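生活道具論B　第11回配布資料
片づけの理屈を疑う：机の縁、箱、コードのついた物
担当：ヘドヴィカ・ヴォンドラーチェク
2023年1月11日配布（前回分の訂正を末尾に含む）

1　前回の続きから

前回は台所の引き出しを材料に、「使う頻度の順に手前から並べる」という収納の原則を読みました。提出してもらった感想文では、この原則に納得したという人が多数でした。納得するのは結構ですが、どうして納得したのかを書いた人はほとんどいません。「たしかにそうだと思う」は根拠になりません。引き出しの手前にあるから使っているのか、使うから手前に来たのか。頻度を調べずに配置だけを見ても、この二つは区別できないはずです。

今回は台所を離れ、仕事場の机とその周辺を扱います。仕事場の片づけについては本も講座も多く、会社が費用を出すこともあって、家庭の片づけよりも断定的な言い方がされます。「机の上に物がないほど仕事が速くなる」という種類の話です。私はこの種の話をあまり信用していません。信用しない理由を順に述べますが、皆さんが私に賛成する必要はありません。反対するなら、どの段落のどの主張に反対なのかを示してください。

なお、教科書の第六章は今回の範囲に入っていますが、後半の事例集は読み飛ばしてかまいません。事例の出どころが書かれておらず、検討のしようがないからです。前半の用語の定義だけ使います。

2　「何もない机」は何を測っているのか

まず、よく引かれる数字について。整理用の管理ソフトClerkeoの紹介冊子に、「導入した職場では探し物の時間が52パーセント減った」と書いてあります。学生時代に同じ冊子を見たという卒業生のカラム・マッキノンさんが、一部を研究室に置いていってくれました。回覧しますので、表紙の裏の注まで読んでください。

注によると、時間は利用者本人の申告です。導入前の時間は、導入後に思い出して書いてもらったものだそうです。これで何がわかるでしょうか。片づけたあとの人は、片づける前の自分を実際より散らかっていたと思い出しがちです。少なくとも、そう疑ってみる余地はあります。私自身、引っ越しのあとに前の部屋を思い出すと、床が見えなかったような気がします。ところが当時の日記には、床に寝転がって本を読んだと書いてあります。

もう一つ、「探し物」の範囲が決められていません。机の上の鉛筆を目で探す二秒は入るのか。倉庫まで歩いて行って、鍵がないと気づいて戻ってくる時間は入るのか。歩く時間は片づけでは減りません。減るとすれば、倉庫を近くに作ったときです。

では、もっと大きな調査ならよいのか。冊子の別の頁には、回答数2,547という数字も出てきます。数が多いと急に正しく見えてくるのが困ったところで、同じ聞き方の欠点は、何人に聞いても同じように残ります。回答数は答えのばらつきを小さくはしてくれますが、質問の歪みを直してはくれません。統計の授業を取った人は、そちらのノートをもう一度開いてください。

念のために書いておくと、私は片づけに効果がないと言っているわけでもありません。効果があるともないとも、この資料からは言えない。授業で言いたいのはそこまでです。板書では「効果なし」と略して書いたことがあり、誤解を招いたので、ノートを直しておいてください。

もっと手前の問題として、「机の上に物がない」という状態が、何の状態なのかもはっきりしません。次の四つは、外からはよく似て見えます。

ア　使った物を全部しまった机
イ　まだ仕事を始めていない机
ウ　物を別の場所に移しただけの机
エ　使う人がいなくなった机

片づけの本に出てくる「よい例」の机が、このうちどれなのかを考えてみてください。私が見るかぎり、ウがかなり混じっています。机の写真はたいてい天板だけで切られていて、床や椅子の下が入っていません。天板から消えた物が行きやすいのは、まさにその切られた部分です。

3　机の縁という場所

第六章の用語では、天板を「中央」「縁」「奥」に分けます。中央は作業をする場所、縁は手や腕が載る場所、奥は物が溜まる場所、という分け方です。三つに分けること自体に文句はありませんが、教科書が縁を「空けておくべき場所」と決めてしまうのは早すぎます。

縁には縁の仕事があります。紙を一枚つまみ上げるとき、机の中央からはつまみにくいので、縁まで滑らせて端を浮かせます。消しゴムのかすも縁から落とします。物を持って机の外に出すときは、かならず縁を越えます。越えるだけの一瞬の場所なので、配置図には現れません。配置図は止まった物しか描かないので、縁が空いているように見えてしまうのです。

アンセル・キンケイドさんが以前この授業のレポートで、自分の机の天板に薄い紙を敷き、三週間後に汚れの位置を写し取ったことがありました。いちばん汚れていたのは手前の縁で、次が右奥。中央は意外なほどきれいでした。おもしろい試みでしたが、レポートの結論は「したがって縁がもっとも使われている」となっていて、私は減点しました。袖が擦れる場所と、使われる場所は同じとは限りません。本人は今も納得していないようで、年賀状にまで反論が書いてありました。反論の中身は次の通りです。袖が擦れるということは腕がそこにあるということで、腕がそこにあるなら使われていると言ってよいではないか。たしかに「使う」の定義によってはそうなります。この点は私の側の説明不足でした。ただし点数は変えません。

縁についてもう一つ。コードのついた物は、縁を越えても縁に引っかかったままになります。カップなら、持ち上げて机の外に出せば、机との関係はそこで切れます。コードのついた物はそうはいきません。本体か差し込み口か、どこかとつながったまま移動します。物の「位置」を一点で書く配置図のやり方は、ここで具合が悪くなります。
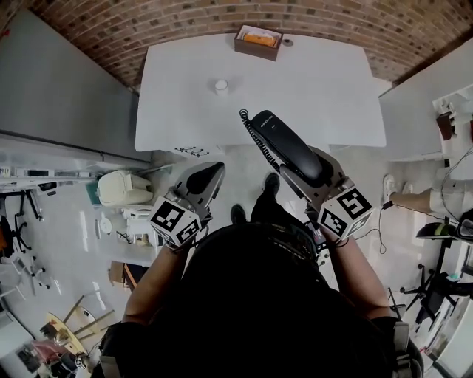 4　コードのある物をどう数え、どこにあると言うか

黒い受話器は、白い机の手前の縁を越えたところ、床の上の空中にあります。巻きコードは受話器の上の端から出て、輪を描きながら机の上面のほうへ上がっています。では、受話器は机の上にある物でしょうか。配置図に描き込むなら、点をどこに打ちますか。

白い小さなカップのほうは簡単です。机の中央近くにあって、そこに点を打てば足ります。奥の縁に載った茶色の段ボール箱も、点を打つのは簡単です。ただし箱は口が開いていて、橙色の物が入っています。この橙色の物は、机の上にある物か、箱の中にある物か。教科書は「容器に入った物は容器と一つに数える」としていますが、蓋のない箱でも同じでよいのか、私は疑問です。口が開いていれば、見えるし、手も入ります。しまってあるとも出してあるとも言える物を、片方に決める規則が先にあって、実際の扱い方があとから無視されています。

昨年度の授業で同じような机を材料にしたとき、受講生の答えは割れました。受話器を「机の上」とした人は、コードの行き先を重く見ています。「机の外」とした人は、手を離したらどこへ行くかを考えています。どちらにも言い分があります。困るのは三番目の答えで、「使用中の物は配置に含めない」というものでした。規則としてはすっきりしています。しかし、使用中の物を全部除いた配置図とは、いったい何の役に立つのでしょう。誰も仕事をしていない仕事場の図を描いて、それで仕事のしやすさを論じることになります。

それに、「使用中」かどうかも一目ではわかりません。受話器が持ち上げられていても、通話しているとは限りません。拭いているのか、どけているのか、コードのよじれを直しているのか。一枚の写真で言えるのは、持ち上げられているということまでです。感想文を書くときも、この線を越えないようにしてください。前回は、引き出しの写真一枚から住人の性格まで書いた人がいました。

5　巻きコードについての脱線

授業で時間が余ったときのために用意した節です。試験には出しません。

巻きコードは、伸びる長さを確保しながら、使わないときに場所を取らないようにした工夫だと説明されます。説明としてはもっともです。ただ、この説明は「縮んだ状態が普段の状態だ」と決めてかかっています。使っている人の記憶を聞くと、かなり違う話が出てきます。よじれて団子になった、途中で巻きの向きが逆になった、受話器をぶら下げて回るにまかせた。ロザリンド・グエン＝トランさんの聞き書きには、受話器を持って隣の部屋へ行こうとして、電話機ごと棚から落とした話が出てきます。コードの長さが足りているかどうかは、落ちてからわかるわけです。

聞き書きは貴重ですが、これにも注意がいります。人は、何も起こらなかった日のことを話しません。電話機が落ちた日は一日でも、落ちなかった日は何千日もあったかもしれない。聞き書きだけを読むと、巻きコードは事故ばかり起こしていたような印象になります。メーカーの説明は事故が一つもない世界を描き、聞き書きは事故だらけの世界を描く。間にある普通の日を書いた資料が、なかなか見つかりません。

コードのある電話を懐かしむ文章にも、同じ疑いを向けてください。「コードがあったから人は電話の前に座り、相手の話に集中した」という主張をときどき読みます。私の家では父が電話をしながら新聞を読み、母は電話をしながら豆のさやを取っていました。もちろん、うちの二人から全体のことは言えません。けれども、集中していたと主張する側も、たいてい自分の家の話しかしていないのです。

Wusicoの復刻電話機のちらしには、「つながっている安心」という見出しがあります。何と何がつながっているのかと思って読み進めると、受話器と本体のことでした。値段の話もついでに書いておくと、交換用の巻きコードだけを買う場合が約4,000円です。高いか安いかは判断を控えますが、コードが傷む物だということは、この別売り品の存在が認めています。

6　床は「外」か

机の話に戻ります。第2節で、天板から消えた物は、写真で切られた部分に行きやすいと書きました。第4節の写真には机の外もかなり入っているので、もう一度見てください。左下のほうの床に茶色の段ボール箱が一つあります。クリーム色のプラスチックの容器があり、そのそばに白い小さな機器が置かれています。左下の隅には淡い色の木の丸テーブルがあって、まわりに色のついた物を含めて雑多な物が集まっています。

天板だけを評価する方法なら、この部屋の白い机はかなり高い点になるでしょう。床と隅を入れたら点は下がるでしょうが、下げてよいかどうかは別の問題です。隅に物が集まっているのは、散らかっているからなのか、そこを置き場と決めたからなのか。見た目では区別がつきません。置き場と決めてあれば整頓で、決めていなければ散らかりだとすると、整頓かどうかを決めるのは物の位置以外の何かだということになります。使う人どうしの了解、と言ってしまいたくなりますが、了解があったかどうかを後から聞くと、みんな「あった」と答えます。聞き方の工夫が必要です。

教科書が床を扱うのは一か所だけで、「床置きは通行を妨げるので避ける」とあります。通行を妨げない床置きについては何も書かれていません。壁際の箱は誰の通り道も塞がないことがあります。その場合にも避けるべきだとすれば、別の理由が要ります。掃除のしにくさ、湿気、腰への負担、いくつか挙げられるでしょう。どれを理由にするかで、避けるべき床置きの範囲は変わります。掃除が理由なら、軽くて動かしやすい箱はかまわないことになる。腰が理由なら、反対に軽い物こそ気にしなくてよく、重い箱が問題です。ひとまとめに「床置きは避ける」と書いてしまうと、守る人は理由のない場面でも守り、守らない人は理由のある場面でも守りません。

床の箱には、もう一つ厄介な性質があります。閉じた箱は、中身がわからなくなるにつれて動かしにくくなります。重さは変わらないのに、開けて確かめる手間が増えるからです。棚卸し用の箱札を売るTornoのちらしは、この問題を札で解決できるとしています。札を書いた直後はその通りでしょう。半年後、中身を一つ抜いた人が札も書き直すかどうか。私の研究室では書き直されていません。札に「電源類」とある箱から、先日は湯呑みが出てきました。札のない箱なら開けて確かめたはずで、札があったために誰も開けなかったとも言えます。

7　「定位置」という考え方への疑い

片づけの本がもっとも頼りにしているのが定位置です。物ごとに帰る場所を決めておけば散らからない、という考えです。工具箱やはさみについては、私も反対しません。問題は、どんな物にも定位置を決められるかのように書かれていることです。

カップを考えてください。食器棚が定位置だとして、一日のうち食器棚にいるのは何時間でしょうか。机、流し、水切りかごを回って、夜に戻る。戻らない日もあります。一日の大半を外で過ごす物の定位置とは何なのか。郵便の宛先のようなものだと言う人がいて、それならわかります。宛先は、いまいる場所を教えてくれません。探し物の役に立つのは、いまいる場所のほうです。

受話器は反対の例になります。電話機の上という定位置が形として作り付けられていて、しかもコードで引き止められている。これほど定位置のはっきりした道具も少ないでしょう。それでも受話器は外されたままになることがあり、そうなると電話がかかってこない。定位置から外れたことの影響が、物の見た目よりも、電話が鳴らないという別のところに出ます。鳴らないことには気づきにくい。定位置がはっきりしていれば外れてもすぐわかる、という教科書の説明は、この例ではうまくいきません。

椅子も考える材料になります。脚に車輪のついた事務椅子は、動かすために車輪がついています。机の前を定位置とする配置図が多いのですが、会議のたびに引かれ、壁に寄せられ、別の机へ行きます。壁際にある椅子を見て「片づいている」と思う人と「出しっぱなしだ」と思う人がいるのは、椅子の定位置を別々に考えているからです。どちらかが間違っているとは言えません。

定位置に賛成する立場からは、次の反論が予想されます。完全に守られなくても、決めてあるほうが決めていないよりはましだ、と。これは検討に値する反論です。ただし「まし」を何で測るかを言ってもらわないと、検討が始められません。戻す手間、探す手間、決めた人と守る人が違うときの不満。最後のものを測った資料を、私はまだ見たことがありません。

8　課題

仕事場または勉強机を一つ選び、次の要領で記録を作ってください。自分の机でも、許可を取れば他人の机でもかまいません。

（1）天板の配置図を一枚描く。コードのついた物は点で描かず、線で描くこと。線の両端がどこにあるかも書き込む。

（2）同じ図に、天板の外側を腕の長さの範囲まで描き足す。床、椅子の下、隣の棚を省かない。

（3）片づける前と後の比較はしない。片づけてから描いた図も、片づけてから描いたと明記すれば受け付けます。

（4）図から言えることを三つ、図からは言えないことを三つ書く。採点では後者を重く見ます。

（5）容器に入った物を一つに数えたか、別々に数えたかを書く。途中で方針を変えた場合は、変えた箇所に印をつける。

分量は図を除いて二枚まで。「机の上を見直すよい機会になりました」という一文で終わるレポートが毎年かなりの割合を占めます。書いてはいけないとは言いませんが、その一文が図のどこから出てくるのかを説明してください。

写真を使う場合は、図の代わりにはせず、図に添えること。写真は上からのものが一枚あると位置を読みやすくなりますが、高さの情報がほとんど失われます。机の縁を越えた物が床からどのくらい上にあるか、上からの写真だけで言い切らないように。

9　よくある質問

机がなく、床で勉強しています。どうすればよいですか。
床で描いてください。「縁」に当たるものがあるかどうかを考えるとよい記録になります。座布団の縁がそうだと書いた人が以前いました。賛成はしませんが、おもしろかったので読み上げました。

ノートパソコンの充電コードは、外しているときも線で描くのですか。
外したコードは、どことつながっているかを見てください。壁につながったままなら線です。丸めて置いてあるなら、点でも線でも、自分の決めた規則を書いてあればかまいません。

共用の机を選んでもいいですか。
構いません。ただし、散らかっている原因を特定の人に帰する書き方はやめてください。図から言えないことの代表です。

参考文献に片づけの本を使ってよいですか。
使えます。本に書いてある数字を引くなら、その数字を誰がどう測ったかも引いてください。書いていなければ「書いていない」と書く。

10　前回資料の訂正と連絡

前回資料の第2節、「引き出しの奥の物は使われない」は「引き出しの奥の物は使われないとされる」に直してください。私が教科書の言い方をそのまま写していました。ゴードン・フリーセンさんの指摘によるものです。

同じく第5節の図で、左右が逆になっていました。右利きの台所として読むと、包丁が流しの反対側に来てしまいます。差し替えの図は配布棚の二段目に入れてあります。古い図にはバツを書いておいてください。

10月に集めた引き出しの記録は、採点が終わったものから返却しています。まだ受け取っていない人は研究室の前の箱から持って行ってください。箱は床に置いてあります。

次回は第七章の「吊るす収納」を扱います。壁の鉤に掛かった物がどこにあると言えるのか、今回と似た問題が出てきますので、課題の（1）だけでも先に手をつけておくと議論に入りやすいと思います。鉤を打てない壁の部屋に住んでいる人は、代わりに何を吊るさずに済ませているかを書き出しておいてください。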